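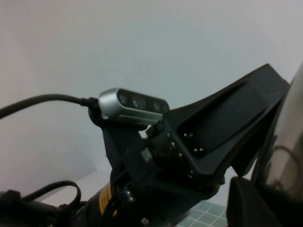 Guild Announcements

Re: Drop-off of entries for the December handspun exhibit
From: Taras Stelmakh
Date: Oct 3, 2022

Dear members,

Thank you to those who wrote in response to the last notice. Ardalan Mohammadi raised two points that apply to many of you, and I am replying to the full list.

Ardalan Mohammadi wrote:
> The entry form asks for the yardage of each skein. Is there a minimum
> for laceweight? I also have a shawl in Pitkänen wool that was spun
> last year but only finished this summer. May it be entered, or does
> the date of spinning count?

The minimum for laceweight skeins is 34 grams, with no minimum yardage. For all other weights the minimum remains 3 ounces. Please write the yardage on the form even where no minimum applies, as the judges use it to work out grist.

For finished pieces, the date of completion decides. The shawl may be entered in the Finished Garments class. Members may submit up to 3 pieces in total, across all classes.

Entries will be received at the Plavalberg studio and at the Jullow yarn shop during regular shop hours. Skeins should be washed, tied in four places and left untwisted. Please do not pin the tag through the yarn – a loop of cotton thread is sufficient. Blends must list each fiber, with the largest share first.

Table 23 has been set aside for the dyers' group. Those who wish to show naturally dyed samples there should write to me directly and name the dyestuff and mordant used.

The Zusum drum carder remains on loan to a member and cannot be reserved until December.

Sincerely,
Taras Stelmakh
Exhibit Secretary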